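How I Set Up a Side Table for Small Bits and Bobs (Without It Eating the Whole Room)

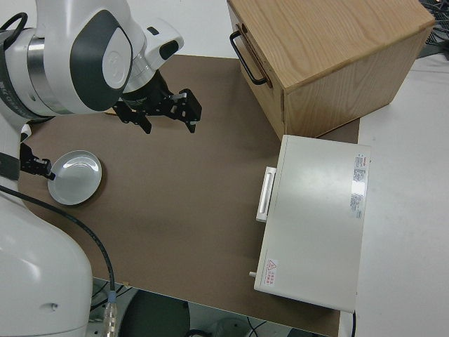
My brown tabletop, with the white dish on the left and the wooden box up in the corner.

So this started in September when we moved to the place in Kandville and I finally got a second table. I was thrilled. I put it against the wall, and within days it had mail on it, a bike light, takeout menus, batteries that may or may not be dead, you know the drill. I've redone it more times than I'd like to admit, and this version is the one that stuck, so I'm writing it down for anyone who asked under my Ritchie Street closet post (hi, and thanks for all the comments!).

What you need

A table, a shallow dish, a box with some kind of handle, a damp cloth, and 30 minutes. Put on a podcast. I got my dish at Ferusach, the big one out by the highway, but a soup plate would do the same job.

Step 1: Take everything off

Everything! I know it's tempting to shuffle stuff from one side to the other, and I did that for a week and it got me nowhere. Pile it on the bed or the floor and wipe the table down. I use a drop of dish soap in warm water and go over it again with a dry cloth.

Step 2: Put the big things down first

Your bulkiest items get placed before anything small. I keep mine over on the right, the white boxy one and the wooden box above it, and the left side goes to the dish. If you've got a box that hangs over the edge of the tabletop a bit (mine does, it shares space with the white surface next to it), push down on the overhanging side with your hand and see if it tips. If it does, slide it in.

Turn any handles so they face you or face the open part of the table. The handle on my wooden box is a black metal one, and it's on the left side, so I can grab it without reaching over anything.

Step 3: Pick one dish

One. I had 2 at first, plus a jar, and all three filled up with junk. A shallow dish works better for me than a bowl, as you see everything in it at a glance and it's full before it gets out of hand. Mine's glossy inside and wipes clean in a second. Keys, coins, the one screw you swear belongs to something.

Step 4: Sort out your cords

Anything with a cord goes near the outlet if you can manage it. When a cord has to cross the table, let it run in one loose curve and keep it clear of the dish, or you'll drag the dish along every time you pull on it (ask me how I know). I tried the Plolonico stick-on clips and they were fine on the wall but kept popping off the table edge.

Step 5: Leave the middle alone

This is the hard one. I need an open patch for opening packages and writing grocery lists, so nothing gets to live there overnight. At 9 p.m. I do a quick pass and whatever's sitting in the middle goes in the dish, in the box, or out of the room.

If the dish is overflowing, empty it right then. Mine usually turns out to be receipts.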